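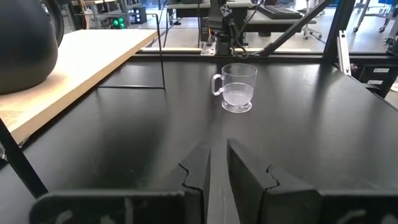
kettle_and_fern
New member, Hot Drinks board

Tea tastes flat and has a skin on top since we moved

Good evening to all. Three months ago we moved from Unesau to Nororard, and since then my black tea is not the same. I use the same loose tea, the same pot and the same kettle. In Unesau the colour was bright and a little red. In Nororard it is brown like a puddle, and after some minutes a thin skin comes on the top, which breaks in pieces when I stir. It tastes of almost nothing, and still it leaves my mouth dry.

I have read on the website of the town that the water has a hardness of 225 mg per litre. I don't know if this is a lot. The inside of the kettle was already white after a few weeks, so I suppose that it is.

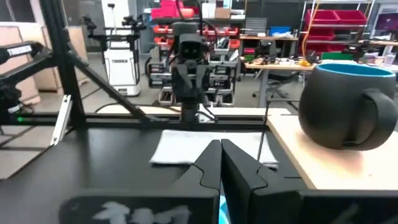

My recipe is one heaped teaspoon for a normal mug, water just boiled, four minutes with the lid on. I tried five minutes and it only became more bitter. I tried also a more expensive tea from the Lambrakis shop near the station, and it was a pity for the money, for it came out the same as the cheap one.

My neighbour recommends a jug filter, but I am renting and the kitchen is small, and I would not like to buy a thing that stays in the cupboard. Can I repair the taste in some other way? I drink it without milk in the morning and with milk after lunch. Thank you for your patience with my English.

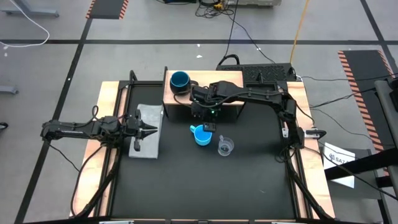
slowboil
Yes, 225 is hard water, and the skin is from that. The calcium joins with something in the tea and floats up. It isn't harmful, only ugly. Before you buy anything, make one pot with bottled water that has a low mineral number on the label, and a second pot from the tap, and drink them side by side. If the bottled one is bright again you have your answer, and you know that the tea is fine.

Clean the kettle also. I fill mine halfway with equal parts white vinegar and water, bring it to the boil, switch it off and leave it for an hour. Then rinse it well, boil fresh water and throw that away, otherwise your next cup will taste like pickles.

irno_tea
Just get the filter.

maplepot
I am also a person who moved to hard water, and I would like to add something about the leaves. Some teas are blended to be stronger for hard water and they forgive a lot. The delicate ones suffer the most. I stopped buying Darjeeling and went to Assam with a small leaf, and I was happier.

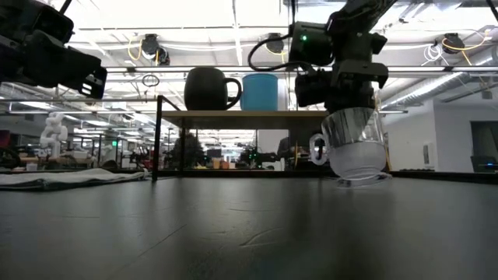 For the afternoon cup the milk will hide a part of the problem. For the morning one, try a small squeeze of lemon in the pot before you pour. The skin mostly disappears and the colour becomes lighter. It changes the flavour, of course, so you must like lemon.

If you drink green tea sometimes, let the water cool to 87 degrees first. With hard water and boiling heat together I find it undrinkable.

About the filter, a narrow one fits in the door of my fridge. Change the cartridge when the packet tells you. I forgot mine for a whole winter, and the skin came back.

Comments

kettle_and_fern: I did the test with the bottled water. It is the water! The colour was like in Unesau. I will look for the narrow filter.

brown_betty_fan: Lemon worked for me too, but never together with milk, it goes in lumps.

slowboil: Good to hear it. Do the kettle anyway.

Related topics
Scale in the kettle comes back after one week
Is rainwater safe for tea if I boil it?
Small-leaf Assam, which shops in Nororard?
Can 50 tea bags go stale in an open box?

Last updated in March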